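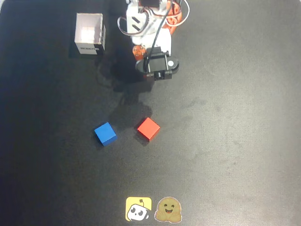
Small white and orange arm, black gripper, dark work mat.

Smart home safety check, spring round, with my comments
Colette Le Goff, 17 May 2018

I do this twice a year, and this time I went through every connected gadget in the house plus the charging shelf in the den. Same list as in April's post if you printed it, with two lines added at the end. Steal it, change it, tell me what I missed!

1. Speaker in the kitchen (Perkano)
Mute button works: OK
Plug and cord: OK
Voice purchases off: FAIL, fixed
The last update switched it back on. I only noticed when I went into the settings to look for something else, so please go and check yours. I've put a four-digit code on it now as well.

2. Old tablet on the hallway wall
Battery swelling: OK, back is flat
Screen lock: OK
Still getting updates: NO
I know, I know. It runs the calendar and the lights and that's it, and I've moved it to the guest network so it can't see the laptops. It gets one more round and then it goes to the recycling place.

3. Power strips
Strip behind the TV: OK
Strip under the desk: FAIL, replaced
One outlet was brown around the edge. I had a 700 watt space heater on it over the winter along with both monitors, which was dumb of me. Heater goes straight into the wall from now on.

4. Front door camera (Mokance)
Mount tight: OK
Password changed since last check: done today
Shared logins: three, two removed
My old roommate could still see my porch! She was very nice about it. If you've ever handed out a login for a package delivery or a cat-sitting weekend, look at the list.

5. Router
Firmware current: OK
Default admin name gone: OK
Devices I can't identify: one
It shows up as a string of letters with no maker. I've blocked it and I'm waiting to see what stops working. (So far nothing, and it's been four days.)

6. Smoke alarms
Test button, upstairs: OK
Test button, downstairs: OK
Phone alert arrived: downstairs only, 25 seconds late
The Soriano app wants permission to run in the background and my phone had taken it away. Gave it back, tested again, both alerts came through. Still slower than I'd like.

7. Charging shelf (new)
Nothing soft underneath: FAIL, moved a sweater
Original chargers: mostly
Anything hot after an hour: one power bank
The power bank went to the battery drop-off at the Stolbridge library. They take loose cells too, just tape the ends first.

8. Backup of the settings (new)
Screenshots saved: OK
Printed copy in the drawer: not yet, out of ink

To do before fall
- second alert phone for the smoke alarms
- swap out the hallway tablet
- find out what the mystery device was
- ink

Comments are open until the end of the month. Somebody asked last time about garage door openers, and I don't have one, so if you do and you have a good list for it, put it below and I'll add it with your name.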